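Workshop book, Saturday, 9.40

Basket 24, the big open-weave one for the Gultstead order. Rim bound off last night, ends tucked but not trimmed. Today was the fruit check before it goes in the crate with the mats.

Weighed in at 312 g without the mat. The Beltley pattern sheet says nothing on weight, but the last two came out heavier and I think the difference is in the crown, where I pulled the bands tighter and used less strand. Will compare when the next one is off the former.

Put it on the round coiled mat, on the light table by the window. Mat lies flat, no rocking. Apples from the shop, reds and greens mixed, nothing bigger than we would expect a customer to use.

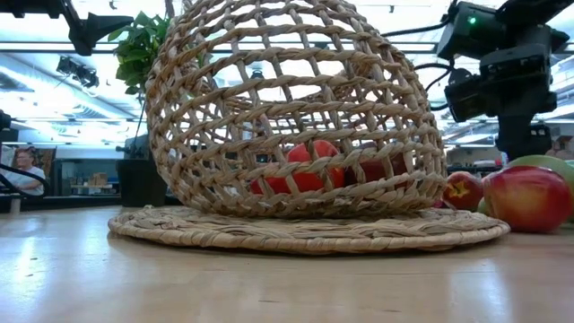 Basket on its mat, two red fruits inside, the others still on the table.

Main worry was the size of the gaps. The diamonds at the side are wide and I half expected the small red apple to push through where the ribs cross. Tried it by hand against four of the openings, pressing with a thumb. It would not go. A plum would, so the label ought to say apples and pears and leave it there. Bravura want "fruit" on theirs. I would argue with that.

Second check was with the basket over on its side, as people will knock them, and the leaning position puts the load on the wall where the weave is at its widest.

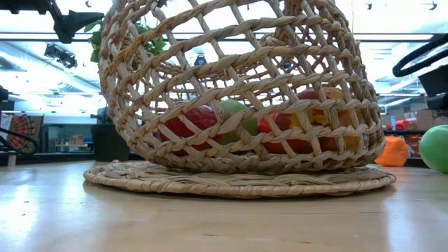

Pacheco

Four apples in, bunched low against the curve of the wall. The tighter braiding is all at the rounded bottom, which is the right place for it, but I would like one more band above that on the next basket. It would use another 200 cm of strand at most. Pressed the wall from outside with the apples in and felt more give than I like between the second and third ribs.

Mat: a few strands sticking out round the edge. Trim with the small snips, not the knife, the knife lifts the coil. The wavy edge I am leaving alone. Tried steaming one flat in February and it came back wavy within the week.

To do
Trim mat.
Trim the tucked ends on the rim, inside first.
Write the extra band on the pattern sheet, in pencil until Gultstead have agreed it.
Order strand. 43 hanks left on the shelf and the damp ones at the back should not be counted.
Ask Bravura for the label wording again.

11.15. Ends trimmed. One had worked loose near the rim so I rewove it back three crossings. Looks fine. Mat still to do.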